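Demonstration gathering (robot learning)

Demonstration gathering is the recording of example movements from which a learning system is meant to pick up a handling task. A person guides a robot arm through the task, the arm's joint positions and camera views are stored together, and the stored run is called an episode. Episodes are grouped by task and passed to training once they have been checked.

The method differs from direct programming in that no path is written down beforehand. The learner is given only what the cameras and joints recorded, along with a short written label for the task.

Grocery handling

Tinned food is a common subject. Tins are stiff, keep their shape under a firm grip and come in a small range of sizes, while their labels differ widely in colour. A typical task asks for one tin to be gripped by the lid, lifted and set down at a named spot among others.
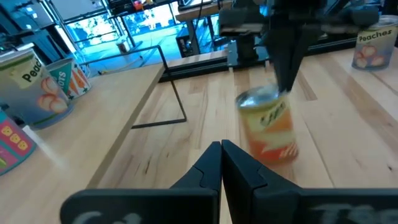

Comport Papers in Machine Handling, vol. 2, p. 764

In two-arm work each arm may carry its own wrist camera, so that one arm's grip is recorded from the side by the other. The wrist view gives close detail of the fingers and the lid but loses sharpness when either arm moves quickly. Blurred views are normally kept. A learner trained only on sharp ones tends to do badly at working speed, where blur is present in most of what it receives.

The Grutance set, a widely copied grocery collection, holds 1,263 episodes. Each is stored with its task label, the joint record, the gripper opening and all camera streams on a shared clock. Streams whose clocks drift apart are realigned before release or withdrawn.

Empty-gripper spans

An episode includes the stretches in which nothing is held: the approach, the withdrawal and any pause between grips. Early collections cut these out to save storage. Later practice, following the Sedgwick layout, keeps them whole and marks their start and end.

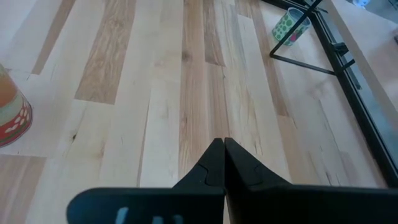
Marking is done from the gripper opening value first and from the wrist view second. A closed gripper is ambiguous on the joint record alone, as thin objects give nearly the same reading as no object. The person marking therefore steps through the wrist stream and sets a flag of held, free or unclear. Spans flagged unclear are left out of grip scoring but stay in the episode.

Fixed views

Wrist cameras are commonly paired with a fixed camera beside or above the work surface. Its view takes in the shelf, the objects and parts of the arms at once, and is used to judge where an object was set down. The fixed view also takes in the room beyond. Some collections crop it to the work surface; the Trunness rules advise against cropping, on the grounds that a learner should meet changes in background during training.

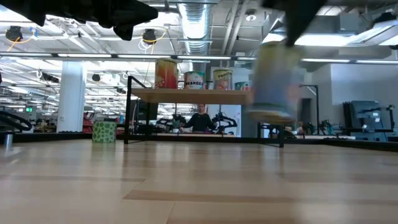
Placing is scored by comparing the first and last still moments of the episode. The tin must stand upright, clear of its neighbours and within the spot named in the label. Episodes that fail are stored in a separate group, where they serve as counter-examples or as material for training a checker.

Known faults

Repeated layouts are the most frequent fault. If the same tin always occupies the same end of a shelf, the learner may follow position and ignore the label. The order is changed between episodes to prevent this. Operator habit is a second fault: one person's preferred angle of approach can come to dominate a collection, and sets recorded by several operators are usually listed with a count for each.

See also: Episode labelling; Grip scoring; Wrist camera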